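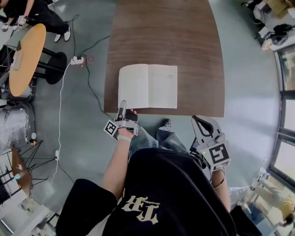
Kokow

Kokow is a catalog of the quiet pages at the front of books: half titles, dedications, epigraphs, copyright pages, and those lovely spreads where a line or two of print sits in a whole sea of blank paper. It holds 3,759 page records taken from 2,357 printed books, all entered by hand by people who had the book open on a table in front of them.

I started it after a July spent sorting the reading room at Stolport, when I kept stopping to look at dedications and getting nothing else done (the poetry shelves took me a week!). If you love books as objects, I hope you'll find something in here to lose an afternoon to.

What's in it

kokow_pages.csv – one row per page
kokow_books.csv – one row per book
notes/ – longer remarks on single books, as plain text
fields.txt – the full list of fields, with the allowed values

The page file is the fun one. Each row has a book ID, the side of the spread (left or right), the kind of page, the number of printed lines, where the type sits (top, upper middle, middle, lower), the paper color as the person entering it saw it, and a free text remark. There are 22 kinds of page. "Blank" is one of them, and so is "nearly blank", for pages with only a printer's mark or a folio.

Paper color is a judgment call and I've left it that way. One person's cream is another person's ivory, so the field has only six values and I'd treat neighboring ones as the same thing. Please don't build anything delicate on it.

How a book gets entered

Lay the book on a table and open it at the first printed page. Go forward one spread at a time until the main text starts, and enter both sides, including the blank ones. A stiff binding may want to close on you, so keep a finger on the corner and don't press on the spine. Count lines of type, not sentences. A heading counts as a line. So does a lone asterisk, after a long and very enjoyable argument with Nuria Dinsa, who won.

Older books go on the foam wedges and never get pushed flat. If a spread won't open far enough to read, enter what you can and put "tight" in the remark.

Where the books come from

Almost all of them are from two shelves' worth of giving: the Stolport reading room and the Berhe gift, which came to us in crates with the dust jackets packed separately. We're still matching jackets to books. Rows from the Berhe gift have a B in front of the ID.

Things to know before you use it

Poetry and novels are heavily overrepresented. There's hardly any science, and the cookbooks are all from one person's kitchen.

Line counts are solid, I think. Two people entered every page separately and Nuria settled the differences. Position of type is shakier, mostly between "upper middle" and "top".

Full texts aren't included. Dedications and epigraphs are copied out only where they run under 22 words; longer ones get their first few words and a line count.

IDs with a gap in the sequence are books we took out as duplicates. The numbers won't be reused.

Corrections

Yes please! Send the book ID, the side, and what you think it should say. Edition matters a lot, so tell us the printing if your copy gives one. My favorite correction so far was a dedication to a dog that we had filed as an epigraph.

Still to do

Add a field for ornaments. Finish the Berhe jackets. Split "dedication" into printed and handwritten, which means going back through a lot of remarks, and I'm looking forward to it more than I should be.

Related collections
Clestik – endpapers and bookplates
Berhe gift – shelf list
Stolport reading room – opening hours and table bookings
Kokow notes – what we learned from the cookbooks

Contact: use the Kokow corrections form | © Kokow contributors | Back to top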